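Blog > Grumbling > Machines

Will it put my papers away

Posted 17/12/2019

I own 176 sheets of paper that need to go into folders, and I know the number because counting them was easier than filing them. They live on the kitchen chair nobody sits in, which used to be a chair somebody sat in. There are tax things in there, and the warranty for a Zemolier dishwasher, and the manual for the same dishwasher in 7 languages, one of which might be Finnish.

So when Pilar Toledo asked if I wanted to come by her office and watch a robot deal with a cabinet, I said yes before she finished the sentence. Pilar and I used to share a desk at a furniture importer called Istby. She now works at Nuvine, where they teach machines with arms to do the dull stuff. I had told her in November, at some length and after some wine, that I would believe in robots when one of them put something away without being begged. She has a good memory, unfortunately.

I should say where I started from. I've been promised a housekeeping robot since I was a kid, and what I've gotten so far is a round vacuum that eats the fringe on the hall rug and then cries for help. The dishwasher is a robot if you're generous, but you have to feed it by hand and empty it by hand, and those are the two parts of dishes I object to. The middle part, where things get wet, I never minded.

Factories have had it better, or at least I thought so. My cousin works at Yáñez, which makes window hardware, and they have an arm on the line there that moves a hinge from one tray to another all day and never complains. I was very impressed by this until he explained that if the tray is a little crooked, the arm picks up air and delivers the air, with great care, to the other tray. A person has to come over and straighten the tray. He is often that person.

Filing, Pilar told me on the way up, is harder than it sounds. I said it didn't sound easy to me, I had a whole chair at home that said otherwise. What she meant was that you have a door, which swings, and a hinge that wants it to swing a certain way, and then a shelf you can't see all of, and a folder that bends. A hinge at Yáñez doesn't bend. If it does, they throw it out.

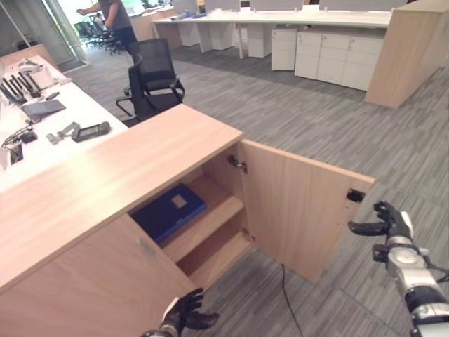

Door open, both hands up. 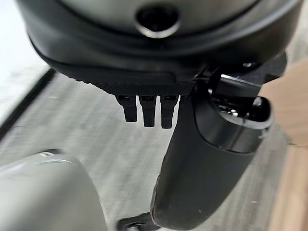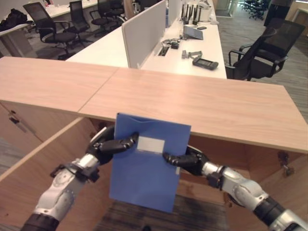 The blue folder, one hand on each side. 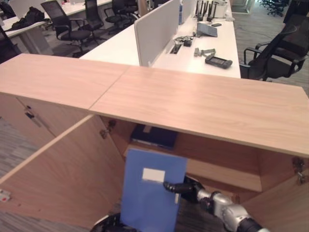
I have to admit I got tense. I don't get tense when other people file. At Istby I once watched a man put away an entire year of invoices and felt nothing at all, except a wish for lunch. But give the job to a pair of mechanical hands and suddenly I'm leaning forward with my coat in my lap, like it's a penalty kick. I caught myself whispering "little to the left." Pilar said everyone does that.

I asked what I thought were the tough questions. Could it tell which folder was which? She said that's another problem, ask her another year. Could it open the folder and put a sheet of paper inside? She made the face of a person who has been asked if the dog can drive. A single sheet of paper, it seems, is a nasty piece of work. It's thin, it sticks to the one underneath, and it flops over when you hold it by the edge. I have 176 of them and can confirm.

What about a drawer, then? Drawers are all right. Laundry? Towels, if you aren't in a hurry. A fitted sheet? She laughed and got us both more coffee, and I took that as a no. I felt close to the machines at that point, for what it's worth. My own fitted sheets are stored in a ball.

Then I asked how many times you'd have to run one little job before you trusted it, and she said 200 would be a start, and that then somebody moves the cabinet over by a hand's width and you get to find out what it really learned. This is roughly the crooked tray again, except that at least these people are bothered by it. At Yáñez they just send my cousin.

I'd gone in planning to be rude about the whole thing and I'm finding it harder than I expected. Mostly I came away with a higher opinion of my own hands. Try it at home: open a cabinet while holding something floppy, and notice how much you get away with. You hook the door with a pinkie. You bump it with your hip. You shove the folder in, it catches on something, you wiggle it, and you never once think about the wiggle. Somebody at Nuvine has to think about the wiggle, probably for weeks.

As for whether they can do chores yet, my answer for now is that I wouldn't clear the chair on the strength of it. I can picture one in a stockroom before I can picture one in my kitchen. A stockroom has shelves that stay put and people who are paid to keep the floor clear. My kitchen has a cat bowl that migrates. I also have a cabinet door with a bad hinge that you need to lift while you pull, and I've never managed to explain that to a houseguest, so I don't know how you'd explain it to a motor.

Pilar thinks I'm being too gloomy and says the hands get better every time she comes back from vacation. She also offered to come over and help me file, herself, in person, with 2 boxes of folders from the supply closet. I said I'd rather wait for the technology. She's coming Saturday anyway.

If anyone reads Finnish, or whatever it is, I would still like to know what the blinking light on the Zemolier means. The English pages say to consult the manual.

Contact | Copyright 2019, all grumbling reserved | Back to top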